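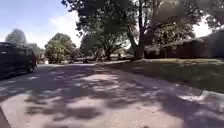 What do you actually need written down before a ground robot goes out on a public street?
A one-page route sheet, a named stop person, and the town's okay on paper. Everything else in this talk hangs off those three.

Speaker notes, street robots and house rules
Avex room, 13 Jul 2025

Opening
Slow down. Drink water first.
Say who this is for: small teams, one or two robots, streets where people live. If you have a legal department you can nap.
Our rules came out of the Jirkwood runs. First version was 7 pages. Current one is 2. Ask the room how many have read their own safety plan since the day they wrote it. Wait for hands.

Route sheet
Walk it on foot, same hour you plan to run. Shade moves. A sheet from April is no good in July, the leaves are in and the light is all different.
Mark every driveway, every parked car that lives there, every spot where the curb gets low.
Dappled shade gets its own line on the sheet. Our first detector called leaf shadow an obstacle, then we tuned it and it missed a trash can lid. Tell the lid story, short version!!
Anything parked = could pull out. Treat it as live. Don't argue with drivers about right of way, the robot always yeilds.
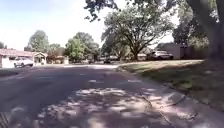 Stop person
One name on the sheet. Not "the team."
Stop person does not look at the laptop. Does not answer questions from neighbors either, that's the second person's job.
Remote stop tested at the start and again after any battery swap. Write both down.
Stop test is at the far end of your range, not at arm's length. We did arm's length for months. Embarassing.
If the link drops, robot stops by itself. Rule at Jirkwood is no link, no motion, and no override in the menu. Breler wanted an override for demos. We said no, took two meetings.

Speed and distance
Walking pace on any street with houses. Slower past an open garage.
Keep 4 feet off parked cars when the road is wide enough. When it isn't, stop and have someone walk it past.
Car coming either way: pull to the side, hold, wait till it's gone. People will wave you on. Don't go. The driver waving doesn't know what the thing is about to do, and half the time neither do we. 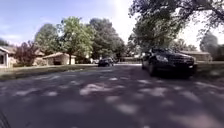
and same goes for bikes and dogs, hold and wait. Dogs especially. Give the dog owner time to decide which way they want to go.
Skip the speed chart if running behind. It's in the handout.

Recording
Big one for the Q&A, so get ahead of it.
Streets have plates, windows, people on porches. You will record them. Decide before you leave how long you keep it and who can open it.
Ours: blur first, then copy. Raw never goes on a personal laptop. This was broken once, say so, it was us.
Door notices go out ahead of time, plain words, phone number somebody answers. We handed out 693 for the Jirkwood streets. Most calls were people asking if it could deliver stuff.
If someone asks you to delete, you write down the time and street and do it the same day. No debate on the sidewalk.

Log sheet
Every stop gets a line, even the dumb ones. Time, place, who hit it, why.
Near misses count. If you only log the bad stuff the log looks great and tells you nothing
Read the log out loud at the next briefing. Takes a few minutes.

Close
Back to the one page. Hold it up.
Templates on the table by the door, take one, mark it up, send it back angry.
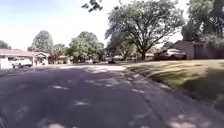
Notes by Theodorakopoulos, Jirkwood street group

Leftovers if there's time:
Weather rule. Rain on the lens = done for the day, don't wipe and go.
Vests yes, cones only when parked. Cones around a moving robot confuse everybody.
Insurance question always comes up. Answer: call your carrier before the town calls you.
Check clicker batteries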